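Print this | E-mail this | 116 shares | 2 comments

Search reviews, authors, series... Go

**The Sitesthorpe Box, by Gemma Ruggiero (Jaratik Books)**

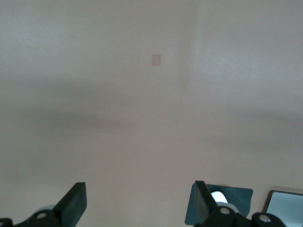 Off-white, with a faint pinkish-brown patch near the top.

I have a rule about omnibus editions, and the rule is that I don't trust them. A publisher who staples three detective novels together and sells them for the price of one and a half is usually hoping you'll like the first, forgive the second and never get to the third. Jaratik has done exactly this with Gemma Ruggiero's Sitesthorpe books, and the blurb on the back (signed by Ebuka Eze, who also edits the line) promises "the most satisfying cold case in modern crime fiction." I read all 628 pages to find out. It took most of November.

The setup first. Elsie Ellery is a retired court stenographer in Sitesthorpe, a harbor town that seems to have one road in and far too many boathouses. In 2010 a surveyor named Chaudhry walked out of a planning meeting and was never seen again. Elsie took down every word of that meeting. Years later, clearing out her files, she finds that her own transcript doesn't match the official record. A page has been retyped.

I'll admit that's a very good hook. A stenographer is a smart choice for an amateur detective because listening is her job, and Ruggiero gets a lot out of the way Elsie hears people. She notices when a witness uses a word that belonged to somebody else's testimony. There's a conversation in a bait shop in the first book, The Retyped Page, where she works out that two men have rehearsed together, purely from where they both pause. I went back and read it again to check that the clue was fair. It was.

Then the trouble starts. Ruggiero doesn't seem to believe her readers can remember anything. Every few chapters Elsie sits down with her neighbor Kelechi Adeyemi and goes over the case from the top. Kelechi is a likable character with nothing to do. She makes soup and says "But then who had the key?" so that Elsie can tell us who had the key. In a single novel I could put up with it. Read back to back, with the second book recapping the first and the third recapping both, it's like being stuck behind a tour group.

The second book, Low Water, is the weak one. It barely touches Chaudhry's disappearance and spends its time on a stolen racing dinghy, which I assume was meant to show us the town's money and who's got it. I guessed the thief before the theft. The only thing that matters for the larger plot is a letter from the Clindine Trust, and it turns up in the last chapter with a great deal of underlining. If you bought these separately you'd be within your rights to skip this one, except that the third book makes no sense without the letter. I don't like being made to read a whole novel for the sake of one envelope.

So does The Clindine Letter pay it all off? Partly. Aminu Afolabi, the detective who ran the original search, finally becomes a person here after two books of scowling in doorways, and his long interview with Elsie is the best writing in the set. He knows the investigation was poor. He also knows why, and he won't say it while the recorder is running, so the whole chapter turns on what he does with his hands and when he asks for water. Ruggiero should write more like that and cut the soup.

The solution itself I have doubts about. I won't give it away. I'll say that it depends on a typewriter being in a particular room, that we're told about the typewriter once, in book one, in the middle of a list of furniture, and that I don't think a single reader will have been holding on to it. Fans of the series call this playing fair. To me, playing fair means I slap my forehead, and what I did was leaf back through the pages looking for the thing. The motive is stronger. It's small and mean and has to do with a drainage easement, and I believed it completely.

A few complaints about the edition, since you're paying for it. The type is cramped, the inside margins are so narrow that you have to crack the spine to read the ends of the lines, and there's a map of Sitesthorpe that puts the courthouse on the wrong side of the harbor, unless Elsie has been swimming to work. Someone has also left the old "coming soon" page for Low Water at the end of the first novel, directly before Low Water. The new introduction by Eze is short and tells you who survives book two. Read it last.

Also, the most satisfying cold case in modern crime fiction? No. I can name better ones from the same shelf in my library, and so can anyone who reads more than a couple of these a year. It's a strong first novel, a thin second and an uneven third with one great chapter in it.

My advice is to borrow The Retyped Page on its own. It ends with Chaudhry still missing, but the question of the page itself is settled, and I found that ending better than the one the box eventually gets to. If you're still thinking about Afolabi a week later, go get the rest.

Paperback and e-book. The e-book has the same map, only smaller.

Print this | E-mail this | Share

2 comments | Log in to comment

Search reviews, authors, series... Go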